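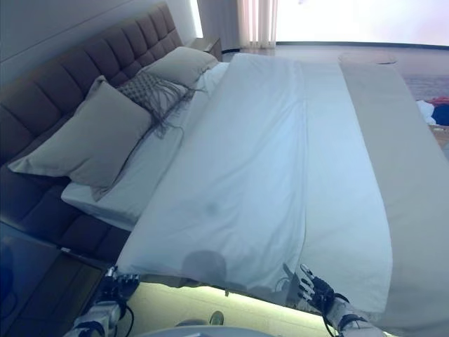

The Eltow Kodar is our big travel holdall, made for people who never stay in one place for long and would like to stop repacking every single morning. It carries 100 litres, which is plenty for two weeks of trains, ferries and guest houses, and weighs 1,128 g with nothing in it. We've all spread our things out over a hotel bed like this one, with its tall tufted headboard and a fringed cushion among the grey pillows, and wondered how on earth they ever fitted in. The Kodar opens flat like a book, so you can see the lot at once – socks included!

There are eight pockets, six inside and two out. The wet pocket at the end has its own zip and a wipe-clean lining, and it will take swimming things and a damp towel quite happily.
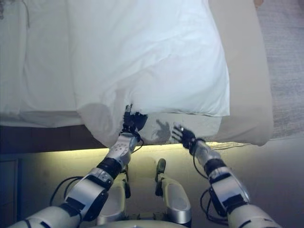 Folded down, the bag tucks into its own pouch and hardly takes up any room. That is handy on the way home, when you've bought nothing and want it out of the way, or on the way out, when you know very well you'll be buying plenty. The base is smooth, with no wheels or metal feet, so you can put it down on a white duvet or a grey carpet like the ones here without worrying about snags.

The shoulder straps were redrawn in April by Ilham Bouzid, and they now sit much better on shorter backs.

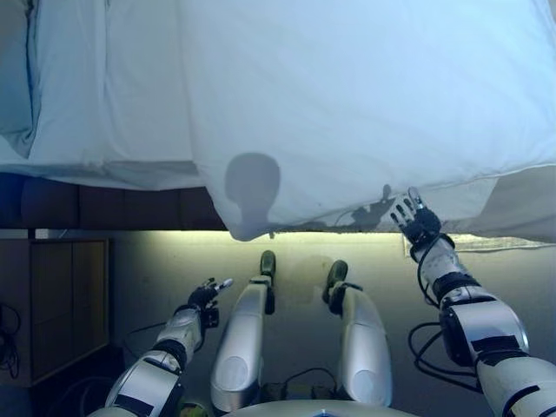 They unclip and stow behind a flap, so there is nothing dangling when you hand the bag over at the airport. A spare buckle comes in the lid pocket.

Colours: Turunen green, Drevau blue
Guarantee: 8 years, zips and stitching included
Care: sponge with warm water and a little soap, and dry away from
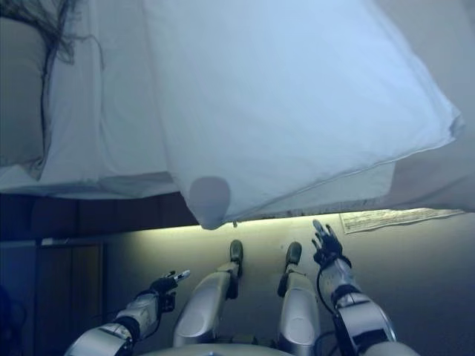

direct heat. Please don't machine wash it.

For spare straps or repairs, write to Valquíria Leite in our workshop and tell her which colour you have.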